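Features > Books > Life Writing

Search this site Enter keyword

The Ledger as Memoir

Wed 3 June

Most critical work on autobiography begins with the confession or the conversion story. Radomir Begović begins with account books. His study of household ledgers from the river town of Betuldale, published by Sterna, asks what a life looks like when its author records only what was bought, owed and paid.

The main source is the Omerović ledger, a bound volume of 153 pages kept by one woman over 30 years. It has no preface and almost no sentences. Entries run in three columns: date, item, sum. Begović treats this layout as a narrative form with its own rules, and spends his first two chapters setting them out.

The first rule is sequence. A ledger can't look ahead, and it seldom looks back. A memoir writer knows the ending while drafting the opening page; the ledger keeper doesn't. Begović argues that this changes how a reader should treat a gap. When the Omerović entries stop in one September and resume the following spring, he declines to fill the space with a likely illness or death. He prints the blank at its full length and moves on.

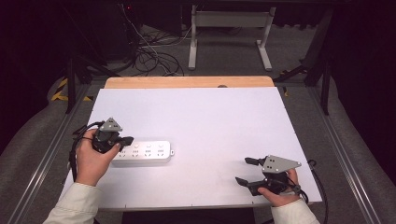 The second rule is address. Memoir assumes a reader, even when it claims not to. The ledger was meant for its keeper and perhaps for a creditor. A few entries strain against this limit. One line reads "thread, black, again," and Begović gives four pages to the last word. The reading is careful, though longer than the evidence can bear.

The third chapter is the strongest. It compares the ledger with a short memoir by the keeper's daughter, written late in life and printed locally by Grarar. The daughter recalls a winter of plenty. The ledger for the same months shows credit refused at 2 shops. Begović does not rank one record over the other. He sets them on facing pages and marks the points where they touch - a coat, a sack of flour, a doctor's fee.

The book is less sure when it turns to theory. The closing chapter proposes the term "tallied self" and applies it to diaries, logbooks and school registers in quick order. The cases differ too much for the term to hold, and the logbooks in particular were kept by several hands.

The notes are full and the transcriptions are clear. The index omits the daughter's memoir, a fault that a second printing could fix.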